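Trendar Round Table – Set-up Guide
Section 4: Everyday use and clearing the top
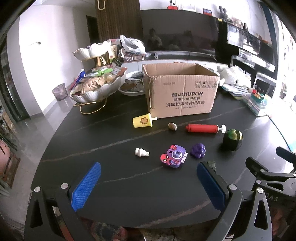

Fig. 17. Tabletop in use – toys at the front, carton and snack bowls behind.

Before you start: table must be level and all feet tightened (Section 3). Do this section each time you clear up, takes a few mintues.

1. Small toys off first. Figurines, toy fruit, balls. They roll on a round top so bring the box or bin right up to the edge.

2. Hand pumps, toy cameras, anything with hard corners – lift, don't slide. Sliding marks the finish.

3. Cartons next. Fold the flaps in, one hand underneath, then lift. Do not drag.

4. Tiered snack stands: take the packets out of the top bowl first, then the lower one. Move the stand last, both hands, hold it by the metal.

5. Loose bowls to the kitchen.

6. Wipe the top with a damp cloth, then a dry one. Work from the middle out. Dark tops show streaks so change the cloth if its dirty.

NOTE: Crumbs collect under stands. Wipe there too before putting anything back.

CAUTION: No scouring powder. No hot pans straight on the surface.

CAUTION: Don't lean or sit on the edge – the table can tip.

Spare feet and felt pads: order part 1298 from Toprak, packs of 4.

Rev. 12/3/24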